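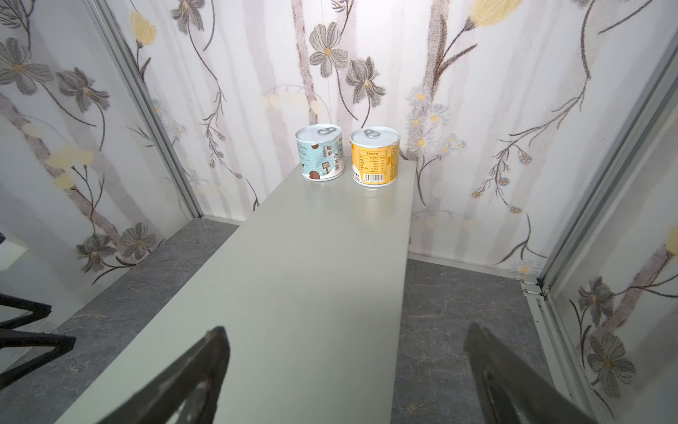

The handling cell on the ground floor of the Halovero works in Lilstead is serviced every Monday, before the first shift arrives. The work is the responsibility of Hayley Tunstall, who has maintained the company's automated equipment for 16 years, and it begins with the part of the machine that is most exposed to wear. The gripper closes on every item the arm lifts, and its two dark grey fingers carry the marks of that contact sooner than any other component. They are checked first by eye and then against a known load. Two small cans stood side by side near the far end of the pale green table, their pull-tab lids facing up and a small gap between them. That gap is of interest to the maintenance staff. A finger that has shifted on its mount may still lift a can standing alone, but it will touch the neighbor when the cans are close together.

The cell was installed by Hulo, a regional integrator, and was handed over to Halovero in September. It is used to develop picking routines for grocery packaging before they are transferred to the larger lines upstairs. The items change often, and a fault in the gripper can easily be mistaken for a fault in the program. In the first weeks of operation, according to Ms. Tunstall, two days were spent rewriting an approach path when the cause was a loose screw at the base of one finger.

"We now look at the hardware before anyone opens the software," she said. "It takes less than an hour, and the engineers have come to expect it."

The weekly procedure was written by Slavica Petek, who heads technical services at the site. It fills four pages and has been revised several times. The arm is brought to its service position and locked out at the main switch. The fingers are wiped with a lint-free cloth and the gripping surfaces inspected under a hand lamp. Residue from labels collects in the ridges and slots, and it is removed with a nylon brush. Solvent is permitted only on the metal parts of the mount, and the cloth must be changed between one finger and the other.

The mounting screws are then tested with a torque driver. Any screw that moves is taken out, cleaned and refitted with fresh thread-locking compound. Once power has been restored, the gripper is opened and closed 106 times without a load while the motor current is recorded. Dagmar Říha, who analyzes the readings, keeps each record with those of previous weeks. A slow rise in current is the usual sign that the guide rail needs grease.

The second half of the service concerns the camera at the wrist. Its view takes in the fingertips and the table together, and the relation between them must stay constant if the arm is to reach the correct point. Ms. Říha repeats a set of test approaches to items placed at both ends of the table. Errors at the near end are generally small. The far end is the more demanding position – any error in the angle of the camera grows with distance, and glare on the tabletop can disturb the detection of a lid.

Lighting was the subject of a longer discussion last winter. Vendula Procházka, the Hulo engineer assigned to the site, proposed a darker table covering. Halovero decided to keep the existing surface and to adjust the exposure settings instead, on the grounds that the lines upstairs also have reflective surfaces. Ms. Procházka accepted the decision but has asked that the results be reviewed at the end of the contract year.

Replacement fingers are supplied by Paulík, a machine shop that also makes the mounting plates. A pair is expected to last for 700 hours of operation, although the figure depends greatly on the goods being handled. Metal cans are comparatively gentle. Rough cardboard wears the gripping surface more quickly, and pairs used for carton trials are exchanged early. Used fingers are measured and labeled before they are returned to the shop, where the wear pattern is compared with the original drawing.

Silvia Tóth, who joined the maintenance team as a trainee, will take over the Monday service from Ms. Tunstall once she has completed it under supervision a further four times. Her first proposed change to the procedure has already been adopted: the brush and the torque driver are now kept in a locked drawer beside the control cabinet, and both are signed back in before the cell is released for production work.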